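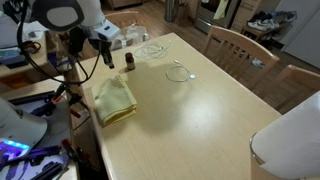
Vullel Wireless Charging Puck, two months in

Posted 6/8/22

I went back and forth on buying this thing for way too long. My old phone charger had gotten to the point where you had to hold the plug at a weird angle and kind of pray, and my sister-in-law Elli kept telling me to just get a wireless one already (she has three, she's that kind of person). So I finally ordered the Vullel, paid 25 dollars for it, and figured if I hated it I could pass it on to one of the kids.

Well, I don't hate it! I have complaints, but I use it every single night.

Setup is nothing. You plug it in and put your phone on top. The one catch is that it doesn't come with a wall plug, and the box only mentions this in tiny print on the back, so I spent my first evening going through the junk drawer for one that would fit. The first one I tried was from an old tablet and it charged so slowly I thought the puck was a dud. I almost sent it back. Then I borrowed a newer plug from my husband's side of the bed and it was like a different product. If yours seems slow, try another plug before you write an angry review like I nearly did.

Speed. I plug in a phone that's nearly dead around ten and it's full when I wake up, and that's all I need from a bedside charger. If you want a quick boost before running out the door, use a regular cable. I timed it once while I was making dinner and in an hour it went from almost nothing to 76 percent, which I thought was pretty decent, but my cable beats it easily.

Now the case thing. The instructions say it works through "most cases" and my plain rubbery one is fine. My daughter's has a card pocket on the back and it wouldn't charge at all until she took it off, and she was not going to do that every night, so she's back to her cord. I also had a couple of mornings in the first week where I woke up to a phone at 30-something because I'd bumped it off center reaching for my water glass. You learn where it wants to sit. I still wish it gripped the phone a little better, because mine will slide if I so much as tug the blanket.

The cord is my biggest gripe. It's long enough to reach from behind the dresser, which I love, but it came wound up so tight that it kept trying to go back into its loop for weeks. I ended up running it under the lamp base and that tamed it.

Does it get warm? A bit, yes. My neighbor Oskari has the Kovelel one and says his does the same, and his also has a blue light that he covered up with tape because it lit up the ceiling. The Vullel light goes off after a few seconds. Big point in its favor for me, I can't sleep with so much as a clock showing.

I did look at the Kovelel before I bought, and there was a stand-up one from Brandness that looked really nice but cost twice as much. If you like to see your screen while it charges, the stand is probably worth it. I'm trying to look at my phone less in bed, so flat suits me fine.

Four stars from me. I'd give it the fifth if they'd put a plug in the box. I've already ordered a second one for the guest room, and this time I bought the plug with it.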